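Print this page | E-mail this page

Student Project Report: Reducing Lost Property at Endholm College
Posted 03/08/2025 by the Parnby Project Group

The purpose of this project was to establish why so few lost items at Endholm College are returned to their owners, and to recommend changes that could be made at low cost. The work was carried out over one term as part of the second-year module in organisational studies.

College records show that 1,244 items were handed in during the last academic year. Clothing and bags formed the largest group, followed by water bottles and keys. Items are held for 30 days in the store beside the Porkby building and are then passed to a local charity shop.
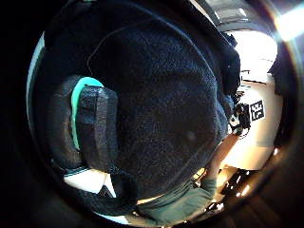 A questionnaire was sent to students in February, and 80 replies were received. Most respondents knew that a store existed, but many could not say where it was or when it opened. Several believed that a fee was charged for collection – this has never been the case. Staff who replied raised a separate concern, namely that dark bags and coats are difficult to tell apart from a written entry in the register.

The group then tested a revised register over 24 working days. Each entry recorded the type of item, its main colour, the colour of any trim or lining, and the room in which it was found. Staff found the new form slower to complete at first, although enquiries by telephone became easier to answer.

It is recommended that the revised register be adopted and that opening hours be shown on the student portal. The group also proposes that name labels be issued at enrolment. A shared online list was considered but was set aside on grounds of privacy, and would need further study.

Print this page | E-mail this page

Related reports
Queuing Times in the Schnyder Dining Hall
Bicycle Parking at the Parnby Site
Use of Quiet Study Rooms in the Porkby Building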